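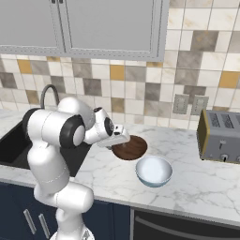 Wundeo Joint Band and Finger Service Kit
Part no. 2707
Fits Plomell tabletop arms with the parallel gripper

Everything needed for the routine service of one arm: black joint bands for the elbow, upper arm and wrist, one pair of gray gripper fingers, and the screws that hold them. The white housings stay on the arm and are not part of the kit.

In the kit
Elbow ring, 1
Upper arm band, 1
Wrist cap, 1
Gripper fingers, 1 pair
Screws, 14
Hex key, 1

Fitting
Park the arm with the gripper open and switch off at the base. Wait until the status light goes out. Take the wrist cap off first, then the elbow ring, then the upper arm band. Wipe the seats with a dry cloth. No grease on the seats. Fit the new parts in the reverse order and snug the screws by hand, going back and forth across the ring.

Fingers slide on from the front. The left and right fingers are marked on the inside face. Close the gripper once by hand before power goes back on and check that the tips meet along their full length.

Finger zero must be set again after every finger change. Run it from the Service menu with nothing between the tips. Arms that pick up plates and bowls by the rim should also have grip height checked against the counter, as new tips sit slightly lower than worn ones.

Service interval
Every 6 months in daily use. Check the fingers sooner if dishes start to slip.

Notes
Arms sold before January 2022 use the older wrist cap, part no. 1885, ordered separately. Does not fit the Novach suction head. McPhee base clamps can stay in place during the work.

Ships in one box. Opened screw packs cannot be returned.

Page updated Sep 4, 2022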